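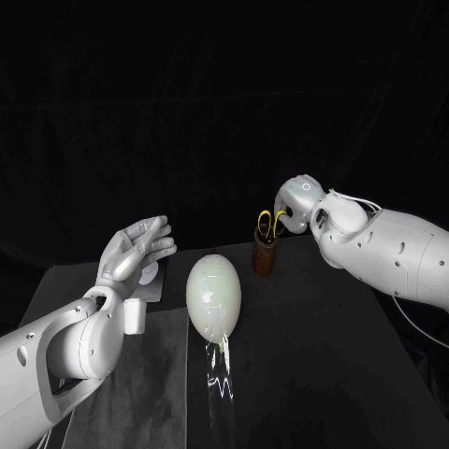
About us

Grillmont writes software for robots with two arms and hands. We do not build the robots. Our customers buy the hardware they want, and we supply the part that decides where the arms go, how the fingers close and what to do when something on the table has moved.

The company started in Gidcombe, in two rooms over a print shop. We still have those rooms, and we now also have the ground floor, where the test tables are.

What we make

Corness is our control software. It runs on a computer next to the robot and sends a new set of joint commands 400 times a second. It handles both arms together, so a motion planned for the left side always knows where the right side is. Corness also sets how hard each finger may press. A balloon and a pair of scissors need very different settings, and we would like our customers to be able to pick those settings without calling us.

Rolland is our planning and perception tool. It takes the camera view, works out what is on the table and where each thing can be held, and then proposes an order of steps. For a handle with a loop, it looks for a finger position through the loop first and a pinch grip second. Anything it is unsure of gets flagged for a person to check before the arms move.

Both products come with a log viewer. It lines up the camera view, the joint positions and the planned path on one timeline. We wrote it for ourselves and customers kept asking for it, so it is now part of the standard install.

How we work

Every change to the planner is run in simulation overnight. The current set has 984 table layouts. A change that passes goes to a real table the next working day, with ordinary things from a desk or kitchen drawer. We use soft, shiny and see-through items on purpose, as they are hard on depth cameras and on grip planning.

We release on a fixed schedule, with one main version each July and small fixes in between. Release notes list known problems as well as new features. If a grasp type is not reliable yet, the notes say so and the feature is off by default.

Support is handled by the same people who write the code. Send the log file with your first message if you can. It usually saves a round of questions.

Who uses it

Most of our customers are university labs and small engineering teams. Some use only Corness and bring their own planner, and that is fine with us. The interface between the two products is documented, and the documents are open to anyone with a license.

Working here

There are 7 of us. Openings are posted on the jobs page. We do not require a robotics degree, but we do ask everyone to spend part of their first month at a test table.

Visits to the Gidcombe office are by appointment.

Page last updated September 23, 2019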